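Narkiver to keep its Watbridge warehouse open, with longer hours in the new year
December 11, 2020

After a long fall of rumors, and more than a few worried conversations over the counter at the post office, Narkiver told its Watbridge staff this week that the warehouse on the river road will stay open after all. The shipping company had been weighing up whether to move the whole operation to its larger building near the interstate, and had said as far back as July that a decision would come before the holidays. It came with a couple of weeks to spare, and you could almost hear the sigh of relief from one end of town to the other.

The company employs 644 people across the state, and 40 of them work in Watbridge. All of those jobs are safe under the plan, according to a letter handed out at the start of the morning shift. The letter also says the loading docks will stay open until 9 in the evening beginning in the new year, so that trucks arriving late from the coast no longer have to sit overnight in the lot (something the neighbors have grumbled about for as long as most of us can remember). 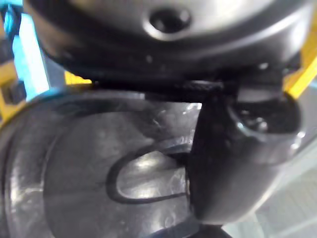 Close view of a dark gray housing with a round recessed opening.

What seems to have tipped the balance is a new contract with Rozīte, the housewares importer, whose orders have grown very nicely this year as people stayed home and took a fresh look at their kitchens. Rozīte wanted a warehouse close to the rail line, and Watbridge has had one of those all along, even if the siding could use some love. The contract runs for 4 years, and both companies say they would be glad to see it go on longer. Neither would say how much it is worth.

The news is a little less cheerful for Mumen, the smaller freight outfit that had been hoping to take over the building if Narkiver moved out. Mumen had already drawn up plans and asked the town about parking. In a short statement it wished Narkiver well and said it would keep looking for space on this side of the river, preferably something with a decent roof.
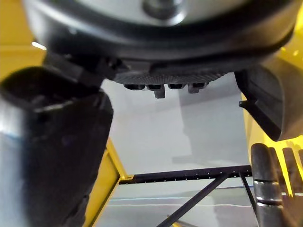

One driver on the coast route said the evening hours would make a bigger difference than anything else in the letter, and that getting home for a late supper instead of sleeping in the cab was worth more to him than a raise, although he added that he would take the raise too.

As it happens, there is no raise in the letter, but there is a promise to talk about pay in the spring, once the first few months of the Rozīte work are on the books. Staff we spoke with at lunch were in good spirits all the same. Several had put off buying a car or fixing a porch while they waited to hear, and the talk at the tables was mostly of those things, along with the usual complaints about the vending machine. 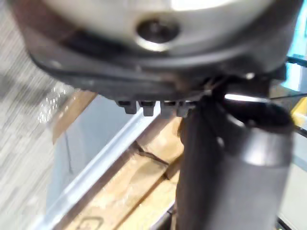 The town, for its part, will have to look at the river road before the heavier traffic begins. The bridge approach was patched over the summer and is already wearing thin in places, and the later dock hours will mean more headlights passing the houses on the hill. A public meeting on the road is planned for January, and residents who can't attend may send in their thoughts by mail or drop them at the town office.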